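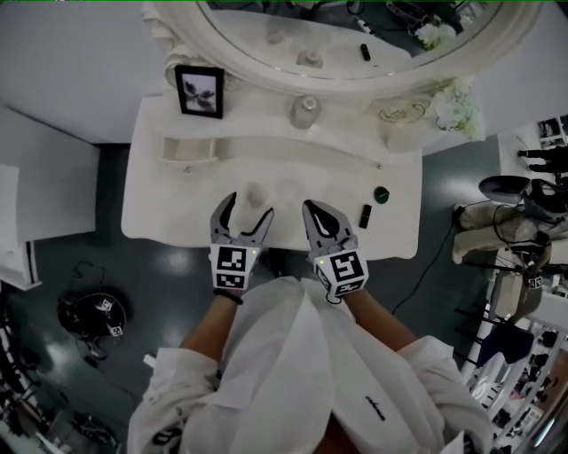 Fig. 1. Off-white vanity table with a bowed front edge.

Painted Furniture: Care, Cleaning and Touch-Up
Handout for Session 2, evening course in home furniture care
Tutor: Tania Miah

Welcome back, everyone, and a special hello to those who joined us after the first session and are still finding their way to the right door. Last time we talked mostly about bare and waxed wood, and a lot of you stayed behind to ask about the painted pieces you have at home, so I've moved painted furniture up in the running order and pushed veneers back to next time. I hope that suits most of you. If you came specially for veneers, please forgive me and come anyway!

What we mean by painted furniture

Almost anything can be painted, of course, and almost everything has been at one time or another. For this course we mean household pieces where the paint is the finished surface you see and touch: dressing tables, nightstands, kitchen chairs, blanket chests, cribs, bookcases. Some were painted when they were made. Many more were painted later, often by a grandparent with half a can left over from the kitchen. Both kinds deserve decent treatment, and a good many people are fonder of the grandparent's version.

Pale colors have been popular for bedroom furniture for a very long time. They brighten a dark corner and they go with nearly any wallpaper. They also show every fingerprint, coffee ring and smear of face cream, and so the bedroom pieces are usually the ones people bring to me first.

Finding out what paint you have

Before you clean anything, try to learn what is on it. Start somewhere out of sight, like the underside of a rail or the inside of a leg. Dab on a little rubbing alcohol with a cotton swab and wait a minute. Latex paint will generally soften and come off on the cotton. Oil-based paint will generally stay put. Shellac softens too, and it was sometimes used over or under paint, so a sticky swab isn't the whole answer. Write down what you find and where you tested. I keep a little card taped inside a drawer for each of my own pieces, and it has saved me a great deal of head-scratching over the years.

A serious word about lead. In the United States, lead was banned from household paint in 1978, and anything painted before then should be treated as suspect until it has been tested. Don't sand it, don't scrape it, don't take a heat gun to it, and keep small children away from flaking areas. The home swab kits are a fair first step, but a lab test of a paint chip is better. If it comes back positive, talk to a certified professional before you do anything more. I know I go on about this every year and I intend to keep doing it.

Routine cleaning

For weekly dusting, a soft dry cloth is plenty. Feather dusters with broken quills can scratch, so retire yours if it has gone bald. Skip the spray polishes. They leave a film that grabs dust, and some of them contain silicone, which makes repainting miserable.

For a proper clean, put a few drops of mild dish soap in a bowl of lukewarm water. Wring the cloth until it is barely damp, work on a patch the size of your hand, go over it with a second cloth dampened in plain water, and dry it before you move on. Start at the bottom and work up. This feels backward, I know, but dirty drips running down over a dry, dirty surface leave streaks that are awfully hard to shift.

Curved fronts need a bit of patience. Follow the curve with the flat of your fingers behind the cloth and go easy where the shape is fullest, as that is where knees and chairs rub and the paint is often thinnest.

Common marks

White rings in the top coat: often moisture. Leave them alone for a few days first, as a surprising number fade.

Makeup and hair spray: soap and water, repeated, with plenty of breaks for tea. Hair spray builds up in layers and it may take you several evenings.

Nail polish: let it dry fully, then try lifting it with a plastic card. Never reach for the remover. It will take the paint with it.

Yellowing: oil-based whites yellow with age, especially in dim rooms. Cleaning won't change that, and you may well decide you like it.

Touching up chips

Clean the chip, feather the edges with fine paper (only if you are certain there is no lead), spot prime the bare wood and build up the color in thin coats with a small artist's brush. Let each coat dry overnight. Match your color in daylight, against a patch you have just cleaned. Janaka Marikar, who taught this course before me, used to mix his test colors on the back of an old plate and carry it around the house from window to window, and I still do it his way.

For next time

Please bring one small painted item, nothing larger than a footstool, along with your test notes and two soft cotton cloths. We meet again on Fri 18 March in the same room. Parking behind the building fills up early, so do leave yourselves a few extra minutes.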